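4.2 Bimanual unfolding from a crumpled start

The second task begins with a garment dropped in a heap on the right half of the table. The two arms have to find two graspable points, pull the cloth apart and lay it flat. We chose this task because it cannot be done well by one arm alone, and because the state of the cloth is hard to describe with a small set of numbers.

We collected 64 demonstrations by teleoperation, all by the same operator. The policy predicts joint targets for both arms together. We compare it with a baseline, Dilham, in which each arm has its own policy and sees only its own joint readings and the shared camera view. Both were trained on the same demonstrations and run for 100 trials each, with the cloth dropped again by hand before every trial.

The table cover was left patterned throughout. In early tests on a plain cover, the segmentation step of Tkachuk picked out the cloth with very little training, and the results did not carry over when the cover was changed. Small coloured blocks were also left near the back of the table as distractors. Figure 3 shows the workspace with both grippers at or close to the cloth.

Most failures of the baseline came from timing. One arm would start to pull before the other had closed its gripper, and the cloth slid away from the second arm. The joint policy made this error less often, but it was slower to choose a first grasp when printed areas and folds lay close together.

Figure 3. Two-arm workspace for the unfolding task, with striped, red and white areas of cloth on a floral cover.

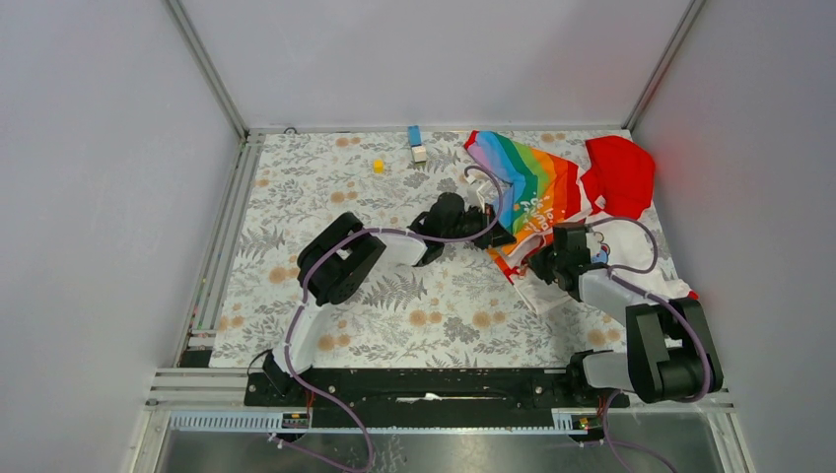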